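**1/** People ask me every month if a machine can tidy a house yet. I work with home robots at Nukum, so I will try to answer carefully.

**2/** On a clear floor, with one kind of object, yes. In May we ran 76 pick-ups of wooden blocks and lost only nine. I was very proud of this number.

**3/** On a real floor it is another job. Blocks are easy. Soft things change their shape when you hold them, and clear plastic is hard for the camera to understand.

**4/** My colleague from Gerska says we need better fingers. I think we need better judgement. Is it rubbish, or is it somebody's favourite toy?

**5/** The floor for the gripper, 02/10/2021:
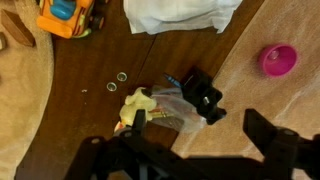

*Yellow plush toy partly in a clear bag, two washers on the dark wood, pink cup on its side.*

**6/** My neighbour's child is able to sort all this by colour, by owner and by "do not touch, I am still playing". For the last one I have no software.

**7/** So my answer is: not yet for the whole room. For the blocks, please ask me again.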